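Tradau Backup im Test: Ein halbes Jahr Cloud-Sicherung im kleinen Büro

Wer mich kennt, weiß, dass ich mich mit neuer Software schwertue. Unser Büro hat elf Jahre lang auf einen grauen Netzwerkspeicher im Abstellraum vertraut, der nachts um halb zwei zu rattern begann und morgens meistens fertig war. Meistens. Als er im Frühjahr zum zweiten Mal eine Platte verlor und der Ersatz erst nach einer Woche kam, habe ich mich dann doch hingesetzt und Angebote verglichen. Geworden ist es Tradau Backup, und weil mich inzwischen mehrere Leser gefragt haben, wie es mir damit geht, schreibe ich das jetzt einmal ausführlich auf (holt euch ruhig einen Kaffee).

Kurz zu uns, damit ihr das einordnen könnt: Wir sind sechs Leute in einem Planungsbüro, dazu kommen zwei freie Mitarbeiter, die fast nur von zu Hause arbeiten. Gesichert werden bei uns 900 Gigabyte, darunter viele große Zeichnungen, ein Mailarchiv, das längst einmal ausgemistet gehört, und die Buchhaltung. Verglichen habe ich Tradau mit Drukcombe und Petholm. Drukcombe war mir zu sehr auf große Firmen zugeschnitten, schon das Angebot hatte mehr Seiten als unser Mietvertrag. Petholm gefiel mir gut, konnte aber unser altes Mailarchiv nicht einlesen.

Die Einrichtung

Das Programm selbst war auf jedem Rechner in wenigen Minuten installiert. Man meldet sich an, wählt die Ordner aus, vergibt einen Schlüssel und kann loslegen. Schön fand ich, dass der Assistent einen zwingt, den Schlüssel auszudrucken oder an einem zweiten Ort abzulegen, bevor es weitergeht. Das nervt im ersten Moment, aber ich kenne mich und hätte es sonst auf später verschoben.

Weniger schön war die erste Vollsicherung. Unsere Leitung ist beim Hochladen keine Rakete, und so zog sich das Ganze über neun Nächte hin. Tagsüber habe ich die Bandbreite gedrosselt, sonst wären die Telefonate zur Qual geworden. Die Drosselung nach Uhrzeit ist übrigens gut gelöst, nur leider in einem Untermenü namens „Verhalten“ versteckt, wo ich sie nie vermutet hätte. Gefunden hat sie Rocío Zavala, unsere jüngste Kollegin, während ich noch im Handbuch blätterte!

Der Alltag

Seitdem läuft es still vor sich hin, und das ist das größte Lob, das ich einer Datensicherung machen kann. Jeden Morgen um sieben kommt eine Mail mit dem Ergebnis der Nacht. Am Anfang habe ich jede gelesen, heute schaue ich nur noch auf die Betreffzeile. Einmal stand dort „1009 Dateien übersprungen“, und ich bin ordentlich erschrocken – es waren dann temporäre Dateien aus dem Zeichenprogramm, die sich mit einer Ausnahmeregel erledigen ließen. Eine etwas freundlichere Formulierung hätte mir einen halben Vormittag Herzklopfen erspart.

Den Ernstfall hatten wir im Oktober. Ein Projektordner war beim Aufräumen versehentlich gelöscht worden, 230 Dateien, und bemerkt wurde es natürlich erst Tage später. Die Wiederherstellung dauerte keine Viertelstunde. Man wählt in der Zeitleiste den gewünschten Stand, setzt ein Häkchen und bestimmt, wohin die Daten sollen. Alle Unterordner waren da, sogar die Änderungsdaten stimmten. Ich habe an dem Nachmittag Kuchen geholt.

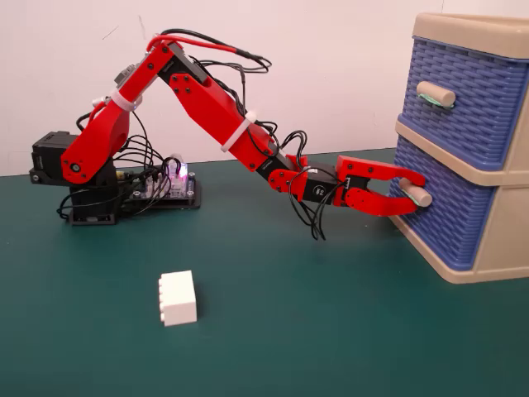 Was mich weiterhin stört, ist die Suche. Wer den genauen Dateinamen nicht kennt, blättert sich durch lange Listen, und Umlaute mag sie gar nicht. Auf dem Telefon ist die Oberfläche zudem so klein, dass ich mit meinen Augen schnell aufgebe. Der Kundendienst dagegen hat mich positiv überrascht: Zweimal habe ich geschrieben, zweimal kam am selben Tag eine verständliche Antwort, auf Deutsch und mit Namen darunter.

Die Kosten

Wir zahlen 100 Euro im Monat für alle Rechner zusammen. Das ist mehr, als der alte Speicher an Strom gebraucht hat, keine Frage, aber dort kamen alle paar Jahre neue Platten dazu, und meine Abende im Abstellraum habe ich nie mitgerechnet. Aufpassen müsst ihr bei der Aufbewahrung: Im Grundpreis bleiben alte Stände nur neunzig Tage erhalten. Wer länger zurückwill, bucht das extra.

Von mir gibt es vier von fünf Sternen. Für kleine Büros mit überschaubarer Technik würde ich Tradau wieder nehmen, bei sehr großen Datenmengen und dünner Leitung solltet ihr vorher nach dem Festplattenversand für die Erstsicherung fragen, den es gegen Aufpreis gibt und von dem ich leider zu spät erfahren habe. Den grauen Kasten haben wir übrigens behalten, er sichert noch die Fotos von den Baustellen.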